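Giving up the car, three months on

September 4, 2022

We sold the car in June and I said I would write something once we had got used to it. The bus from Skornside runs every hour until 6, then stops, so evenings out have mostly gone. The monthly pass is £53. Insurance alone was £395 last year, before fuel and the two tyres it needed in spring.

Shopping is the biggest change. I used to do one large trip to Stondia. Now I go twice a week and buy what I can carry, and we throw less food away. Heavy things like compost and cat litter get delivered.

I do miss being able to leave when I want. We were late for a funeral because the connection didn't turn up, and I was cross for days. 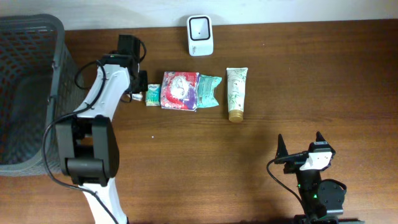

The other cost is taxis, over £40 so far, nearly all of it from the station late at night. I'm keeping the receipts in a tin and will add them up at Christmas.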